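Trida demonstration collection, autumn update
Posted 19 October 2019 in Lab Notes, Bisgate newsletter
By Alina Preda

The Trida group has finished the first block of handling demonstrations for thin, flexible sheet material. The block holds 280 episodes, recorded by two operators, Nelu Avram and Domnica Neagu. Of these, 100 were taken on a plain table covering and the remainder on printed ones. Rigid objects were covered in the June block and are not repeated.

Each episode starts with the sheet dropped on the work surface without arranging it. The operator guides the gripper to a fold, closes the fingers, lifts, and moves the sheet to a target position that is drawn at random by the script. Recording stops 15 seconds after the first close command, whether or not the target has been reached. Failed grasps are kept and labeled as failures. Episodes in which the operator changed targets partway through are removed.

The wrist view is stored together with joint positions and finger opening. With glossy material the view changes a good deal between approach and lift. Once the fingers have closed on a red sheet, the creases run down into a point between them and the rest of the material can fill much of the upper view, with the printed surface showing only in the gaps.
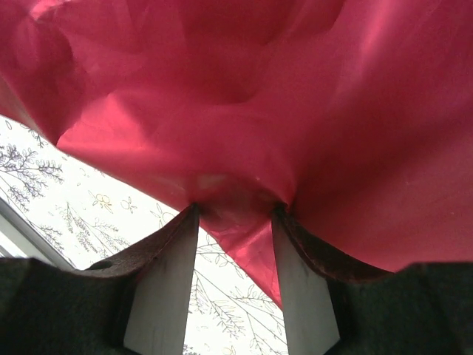
Roos Vanhove asked whether the failure labels should be split, as a slip during the lift and a miss at the close call for different corrections and the current label treats them the same. The point is accepted. Labels will be split into "miss", "slip" and "timeout" from the next block on, and Domnica will relabel the existing failures from the finger opening log. The old labels stay in the archive under their present name.

Two changes to the procedure take effect at the same time. Operators will switch after every 6 episodes, to keep one person's approach angle from dominating a session. The Goterero export tool will also write the table covering into the episode header, so that held-out sets can be made by covering as well as by operator.

Training on the first block is running now with the Dinu baseline settings. Results will be reported by covering. Requests for early access to the episodes go to Wissam Ghanem.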